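Visit to the Kundel training hall, Kistness, 07/06/2024

Noman Butt and I went over for the morning. Annapurna Varma showed us round and we saw the desk tasks first, with a magazine to go into a blue three-slot file organiser. 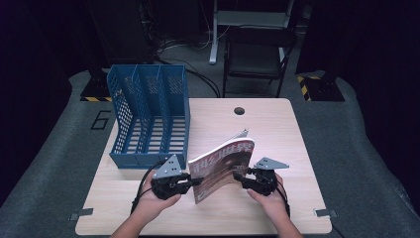

How the teaching is done

The operator holds a black gripper in each hand and does the job with those. The magazine is pinched between the jaw tips, one gripper on each side, and the pages bow a little under the pressure. Annapurna said new operators nearly always squeeze too hard. Each task is repeated many times with small changes, and the organiser task stood at 253 accepted runs when we visited. The target is 599.

Remote control

Kenneth Salazar runs the other half of the hall, where the arms are driven from a desk. He finds it slower for paper and books but prefers it for heavier items. Noman had a go and dropped a box twice.

Practical notes

Visits must be booked through the Majumder office. Parking is at the rear, and the 27 bus stops at the gate.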